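Plavdale folding station: the November stop

Our gallery pages usually show finished work. On this one we collect notes from a week when the station did not finish much. A few people at Olard asked what happened with the shirt folding, so we write it down in the order we remember it.

The task is simple to say. Two arms take a T-shirt by the sleeves, fold them in, and then fold the body up from the hem. We call the program Cerkano. Before the fault it had run 49 folds without a person touching anything, and we were already a little proud.

Then the left arm began to close its gripper too early. The fingertip came down beside the cuff, closed on air, and the arm continued with the fold as if it had the cloth. The right arm did its part correctly, so each shirt ended up twisted to one side. We looked first at the software, and this cost us 2 days. The logs were clean.

The cause was a wire. One connector in the left arm had become loose from the repeated bending, and the position reading jumped for a very short moment each time the arm stretched out fully. The program trusted the reading. We pushed the connector back, fixed the wire with a new strap, and the jump was gone from the plots.

There was also a safety matter, and for us it is the more serious part. During the search, one of us reached over the table to straighten a sleeve while the motors still had power. The arm moved 14 centimeters by itself. No one was hurt – but the stop button was on the other side of the table, too far to reach. The rule at Morris, where we learned this work, was always power off before hands go in. We knew the rule and we did not follow it.

Now there are 2 stop buttons, one at each end. We also added a check to the program: if the gripper closes completely, with no cloth between the fingers, both arms must stop and wait. The check is a bit too sensitive with thin fabric, and we are still adjusting it.

The light green shirt, face down between the two arms, with a blue fingertip near each cuff. 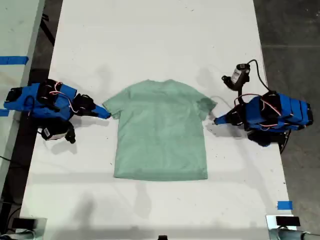
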